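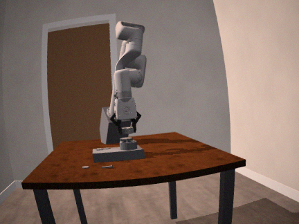 ## 3.2 Effect of curved edges on the judgment of room size

Our second question was whether readers of housing advertisements judge a room as larger when its straight edges look curved. The advertisements came from the rental site Silalo and covered two districts, Ollum and Garden. We collected 600 advertisements in December. After the removal of duplicates, 578 remained for the analysis.

Each advertisement was coded for visible curving of the wall corners, the door frames and the front edges of furniture. The kind of curving we looked for can be seen in Figure 1, most clearly where the gray wall meets the beige wall, and also along the front edge of the tabletop. Strong curving was found in 183 advertisements. Two coders worked separately, and in cases of disagreement they discussed the advertisement until they had the same opinion.

The participants then estimated the floor area of every room without seeing the text of the advertisement. For rooms with strong curving the estimates were higher than the area given by the owner, and this difference was larger in Garden than in Ollum. We suppose that the older flats in Garden, which have narrow rooms, are more often shown in this way. A similar tendency was noted in our earlier Sepp survey, but there the furniture was not coded, so the two results can be compared only with caution.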